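The Robot Cook Still Needs Somebody to Set the Table

The first thing I was told at Arkimance was that the robot works in a kitchen. It works at a table. The table is white, it stands on a gray floor in a rented unit in Nidthorpe, and the kitchen is a toaster oven and a spread of dishes and play food, put out by hand by a woman with a ring binder.

Her name is Marion Rutherford, and her title is cell technician. I had come on Wednesday, October 6, 2021, to find out how much of the much-promised robot helper is robot and how much is Rutherford. My guess going in was that the split would not flatter the robot. I have been writing about automation long enough to have seen a laundry folder that took longer than my grandmother and a burger line that had more people standing behind it than the diner next door.

Arkimance is a small outfit that builds and looks after test cells for companies that want a robot arm to do household chores. Its client on this job is Orellana, which sells kitchen equipment and would like, someday, to sell something that loads an oven for you. Nobody at Orellana would give me a date. I asked three times.

What I was allowed to see was the setup, and I would argue that the setup is the story. The videos companies put out tend to start with the arm already moving. They skip the morning.

Rutherford's morning starts with the binder. Each page is a layout: where the plate goes, where the colander goes, which way the mug's handle points. The binder had 236 pages when she took the job over and has 254 now. She lays the items out, steps back, checks the page, and nudges the ketchup. Then she checks what the overhead view shows against what she thinks she did, and nudges the ketchup again.

"People assume the point is neatness," she told me. "If it was always neat I'd be teaching it one table."

So some mess is wanted, but it has to be mess that somebody wrote down. The bottle lies on its side on purpose. So does the strawberry that isn't in the bowl with the other fruit. I asked what happens when a dish gets bumped during a run and she hasn't noticed. She said then there is a run in the records with the wrong page number on it, and somebody downstream gets to wonder why the arm missed. How often? She laughed and said to ask Necati.

Necati Kırmızıgül handles the mechanical side. He is a patient man with a low opinion of cables. A robot arm that bends and twists all day drags its wiring along with it, and the wiring has to be long enough not to pull tight and short enough not to sweep a mug off the table. There is no setting for this that stays right. Kırmızıgül ties it, watches it through a few slow moves, cuts the tie, and does it over. He did this four times while I drank one cup of coffee.

Next comes the gripper. He opens and closes it by hand command and looks at the fingers for wear. Then he sends the arm out over the table at low speed and has it come down close to things without touching them. He calls this "the tour." It is dull to watch and he doesn't skip it, having once skipped it at a previous job and put a finger through a casserole dish.

Cameras are the third chore, and the one that made me a believer in my own doubts. The cell is watched from above, and there is a camera up on the gripper too. Each has to agree with the others about where the table is. If one of them slips by a hair, the arm will reach with total confidence for a spot beside the bowl. To a visitor this looks like the robot being stupid. Kırmızıgül says that nine times out of ten it is a screw.

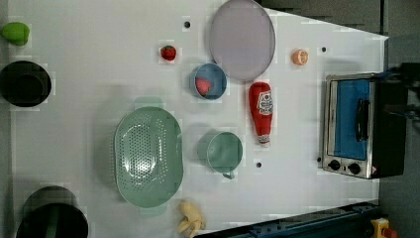
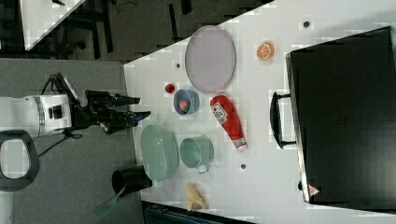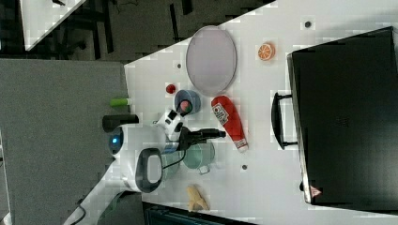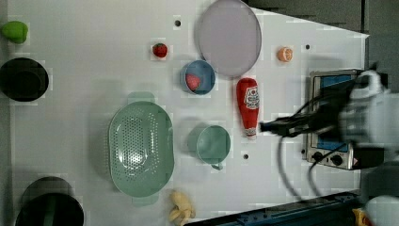
The test table at Arkimance in Nidthorpe, with the lavender plate and the ketchup bottle in place.

I stayed through the afternoon for the runs themselves. Orellana's people asked me not to publish success rates, and I said I would publish the fact that they asked. What I can give you is the log number on the run I watched most closely: 1502. That is the count for this table since it was put together in September. It's a big number until you start asking what it includes. Aborted runs are in there. So are runs where the arm went out, thought about it, and came home. Rutherford keeps a separate tally of runs she would show to her mother, and she would not tell me that one either.

Here is my trouble with all this. The pitch for a home robot is that it saves labor. In this room the labor has been moved. Somebody used to put the bowl in the sink, and now somebody puts the bowl at the spot on page 118, writes it down, tends the cable, tightens the camera, and puts the bowl back. I put this to Kırmızıgül and expected an argument. He shrugged and said that was fair for now.

His case, when he got around to making it, was that the setup work is supposed to shrink. The cell Arkimance ran before this one, a project called Claluswood, had every object sitting in a marked spot. You could not move a cup the width of a thumb. On this table there are no marks for the dishes, and the layouts change from page to page. He sees that as the progress, and I will grant him some of it. I would grant him more if the binder were getting thinner.

There is also the matter of the food. A toy banana does not bruise. A toy orange half does not drip on anything, and it will be exactly the same orange half next month. I understand why you would practice on it. I would too. But the distance from a toy strawberry to a real one that has been in the fridge since Sunday seems to me longer than the people paying for this table like to say. Rutherford agreed, more or less. She said there had been a meeting about eggs, and that it had been a short meeting.

The oven has its own page of rules. It gets wiped down, and its door gets opened and shut by hand before the first run, because a door that has begun to stick is something Rutherford would like to learn before the arm does. She also keeps the space in front of it clear when a layout calls for the door. I asked whether a real kitchen would keep that space clear. She looked at me the way you look at someone who has asked whether his own kids pick up their shoes.

By late in the day the tour had been run again, a cable tie had been replaced again, and 2 pages had been added to the pile waiting to go in the binder. Both were for new positions of the mug. Kırmızıgül had found a bracket he didn't like and was going to stay until he liked it.

I don't think these two are wasting their time. They are careful, and they were more frank with me than the brochure was. If a machine ever does load an oven in an ordinary home, it will owe a good deal to a technician who cared which way a handle pointed. What I object to is the phrase "works on its own," which appears on the first page of Orellana's handout and which I read while standing next to the two people who had spent the morning getting it ready.

When I left, Rutherford had the binder open and was moving the colander.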